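Oltura : foire aux questions techniques sur le programme de rentrée et de fin de vie des petits satellites 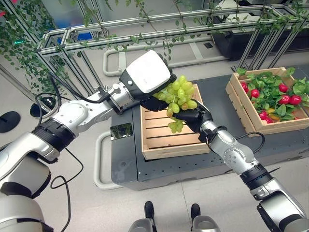

À quelle altitude les satellites Oltura sont-ils exploités ?

L'orbite nominale est circulaire et héliosynchrone, à 337 milles nautiques d'altitude, soit 624 km. La valeur en milles nautiques figure dans les documents d'interface du lanceur et fait foi en cas d'écart d'arrondi. À cette altitude, la traînée résiduelle ne garantit pas à elle seule une rentrée dans un délai acceptable. Un dispositif de désorbitation est donc embarqué sur chaque plateforme.

Quel dispositif assure la désorbitation ?

Une voile de traînée, désignée Tevulitz dans la nomenclature interne. Elle est pliée dans un caisson fixé sur la face opposée à l'antenne et se déploie au moyen de mâts enroulés. Le déploiement est commandé depuis le sol. Si la liaison est perdue, un minuteur autonome prend le relais après 90 jours sans télécommande valide.

Le minuteur peut-il se déclencher par erreur ?

Le cas a été traité dans l'analyse de sûreté. Le compteur est tenu par trois horloges indépendantes, avec vote majoritaire. Chaque télécommande authentifiée le remet à zéro, y compris les commandes sans effet sur la charge utile. Une remise à zéro incomplète est signalée dans la télémétrie au passage suivant.

Pourquoi ne pas avoir retenu une propulsion ?

Le bilan de masse de la plateforme ne le permettait pas sans réduire la charge utile. La propulsion aurait aussi imposé des contraintes supplémentaires au remplissage et au transport vers le site de lancement. La contrepartie est connue : sans propulsion, le satellite ne peut pas exécuter de manœuvre d'évitement au sens strict. Il peut modifier son attitude pour faire varier la traînée, ce qui demande un préavis de plusieurs orbites.

Comment sont traitées les alertes de conjonction ?

Le centre d'opérations de Folthorpe reçoit les messages de conjonction et les trie selon la probabilité de collision et la qualité de la covariance. Au-dessus du seuil interne, l'équipe de quart calcule un profil d'attitude et le soumet à l'ingénieur de dynamique du vol. Le profil est téléchargé au plus tard trois passages avant l'instant de rapprochement maximal. Les éphémérides prévisionnelles sont ensuite communiquées à l'autre opérateur, lorsqu'il est identifié.

Quelles stations sol sont utilisées ?

La station principale est Hajji, en bande S pour la télécommande et la télémétrie. Une station de secours louée couvre les périodes de maintenance. La charge utile dispose d'une descente séparée en bande X, indisponible sous 20 degrés d'élévation en raison du masque d'antenne.

La rentrée présente-t-elle un risque au sol ?

Les simulations de fragmentation donnent une destruction complète de la structure, des panneaux et des batteries. Les seules pièces surveillées sont les masses des roues à réaction. Elles ont été redessinées en alliage d'aluminium lors de la revue de conception critique, à la demande de Rukhsana Sial, responsable de la sauvegarde.

Les données orbitales sont-elles publiques ?

Les éphémérides sont publiées quotidiennement au format OEM. Les covariances sont transmises sur demande aux opérateurs. La télémétrie de plateforme reste interne, hormis les trames de balise, dont le format est décrit en annexe C du dossier radio.

Que devient la fréquence après la fin de mission ?

L'émetteur est coupé définitivement à l'issue de la passivation, une fois les batteries déconnectées du bus. La libération de l'assignation est notifiée à l'administration compétente. Le déploiement de la voile précède toujours cette étape.

Dernière révision de la page : 28 avril 2021

Commentaires (3)

jm_orbite
Le passage sur le vote majoritaire mériterait une précision : les trois horloges partagent-elles la même alimentation ? Si oui, l'indépendance est toute relative.

Arash Naseri (Folthorpe)
@jm_orbite : deux sur le bus principal, la troisième sur une ligne régulée à part. Le schéma sera ajouté à la prochaine révision.

Clém. B.
Le lien vers l'annexe C renvoie une erreur chez moi. Sinon, trames de balise décodées sans difficulté depuis novembre avec une simple antenne Yagi.

Contact : service documentation Oltura, Folthorpe | © Folthorpe, tous droits réservés | Retour en haut de page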